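Home > Boards > Paper, Card & String > Wrapping
Filed under: Parcels, Post, Grumbles
Started by kendra_landry, October

BROWN PAPER: IS THERE A GOOD SIDE?

kendra_landry
My aunt in Kilstead wraps every parcel shiny side in. I wrap shiny side out, like a Christian. She returned my last one with a note about it. Kraft paper plainly has a smooth face and a dull face, and someone at the mill must have had an opinion. Which is it? 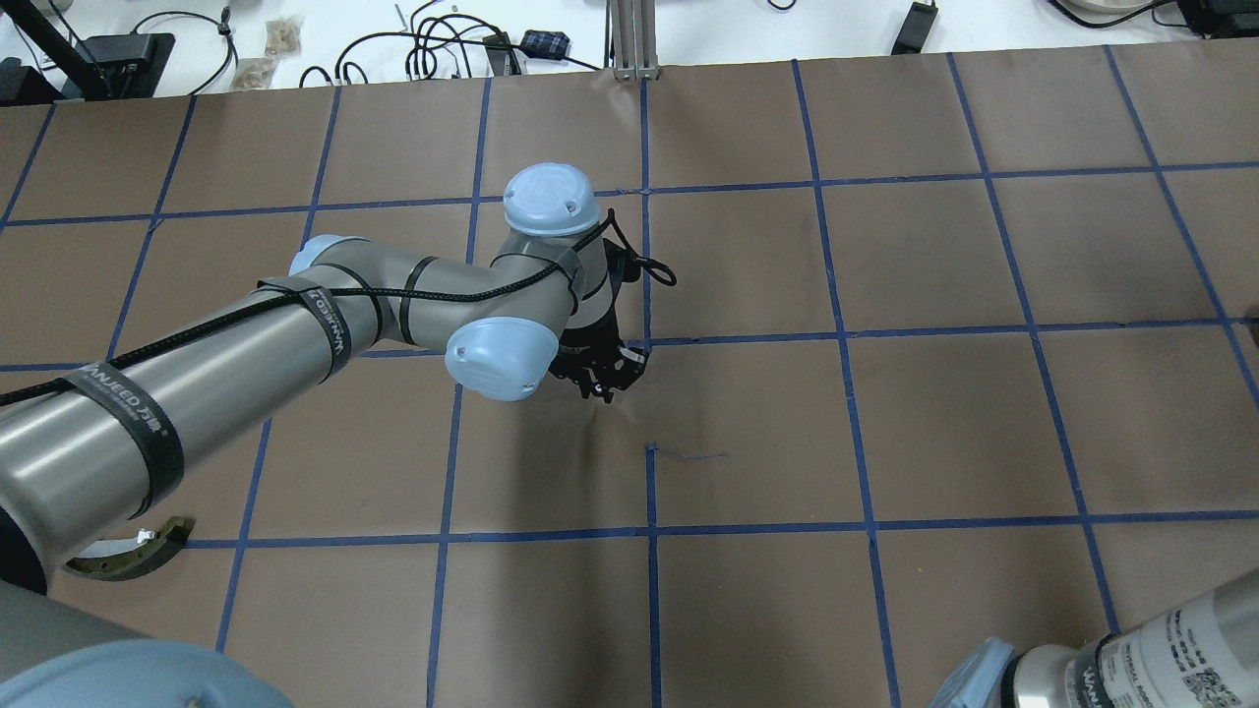 I should add that she also irons used paper and keeps it under the spare bed, so there may be no winning. She once gave me a birthday present in paper that still had my own handwriting on it from 3 years before.

gsengar
Shiny side out. The rain runs off it for a bit longer, long enough to get from the van to the porch. Dull side in grips the box and stops it sliding about while you hunt for the end of the tape.

bumer_and_sons
Wrong, Gaurav. Dull side out, every time. Ink sits on it. I've had two parcels to Brerkach go astray with the address wiped off the shiny side by somebody's sleeve.

gsengar
Use a label, then.

bumer_and_sons
Use a label, he says, as if we were all made of labels.

Na-rae N.
I cover my kitchen table with it for jam season and it goes dull side up, whatever Mr Sengar's van is doing. Shiny side up and the jars skate. A roll from Akbulut cost me 8 quid and has outlived a kettle.

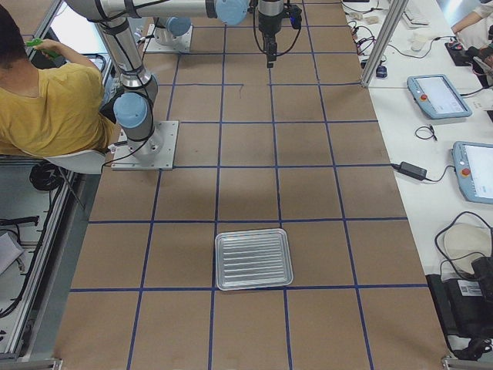 Creases are my real complaint. You can smooth brown paper flat with the side of your hand until supper and it'll still remember every fold. Table coverings go the same way: that big one up there, taped off into cells, has creases and scuffs, and the pale worn patches are mostly near the middle. Mine goes in front of the hob first. I turn the sheet round halfway through the plums and pretend it's new.

kendra_landry
Does ironing work? Asking for an aunt.

Ye-rin Cho
Low heat, no steam, tea towel on top. It comes out flat and faintly smug. Don't try it with tape still on. I lost an ironing board cover that way, and the tape was perfectly happy where it was.

bumer_and_sons
String. No tape, no problem.

Shufen_L
Posting machines hate string. We had 700 parcels go out from the church hall one winter and the post office sent back every one that was tied. Lovely bows, too.

bumer_and_sons
Then the post office is at fault.

Na-rae N.
He'll be like this until spring.

kendra_landry
Right, I've done the next one shiny side in with a label, and put string round it under the paper where neither of them can see. Posting it at half past four.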